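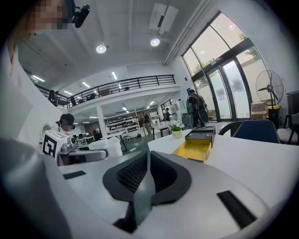

White top, white wall.

Grornside Rain Notebooks

Hi! I typed up a stack of old rain gauge notebooks and put the lot in one CSV so other people can play with it. If you like weather, small towns or bad handwriting, you're in the right place.

What's in it

The notebooks were kept by Sosina Woldegiorgis, who read her garden gauge first thing in the morning for 28 years and wrote the number down in pencil (mostly pencil, there's a green crayon stretch I had fun with). She kindly let me borrow the whole box and said I could share the numbers as long as I kept her remarks in. Of course I kept them in, they're the best part! My favorite is still "gauge full of snails, guessing."

Files

rain.csv is the main table, one row per day
remarks.csv has her notes, matched to rain.csv by date
gaps.txt lists the days with no reading
fix.py is the script I run after every edit, and it's ugly, sorry

Columns in rain.csv

date: year first, then month, then day
mm: rainfall in millimeters, blank if she didn't write one
guess: 1 if she marked it as a guess, otherwise 0
page: notebook and page number, so you can argue with my reading

Things to watch out for

Blank and zero are different. Please don't fill the blanks with zeros, I did that in my first version and got a very dry June out of it.

The first 3 notebooks are in inches and I converted them, so you'll see odd decimals there. Also, the gauge moved once, from beside the shed to the open lawn, and the readings after that run a bit higher. I haven't corrected for it. Delali Quaye has a branch that tries, and it looks pretty good to me, but I want to check it against the Brodus station before I merge.

There are some 35 pages where I still can't tell her 1s from her 7s. Those are flagged in gaps.txt under "squint" and I'd love a second pair of eyes.

Running the script

python fix.py rain.csv

It sorts the rows, drops exact repeats and complains about bad dates. No extra packages needed.

Changes

November 18, 2018: added remarks.csv, fixed 21 swapped dates that Surachet Noiphan spotted (thank you!!)

Use the data however you want. If you make a chart, send it over and I'll print it out for Sosina.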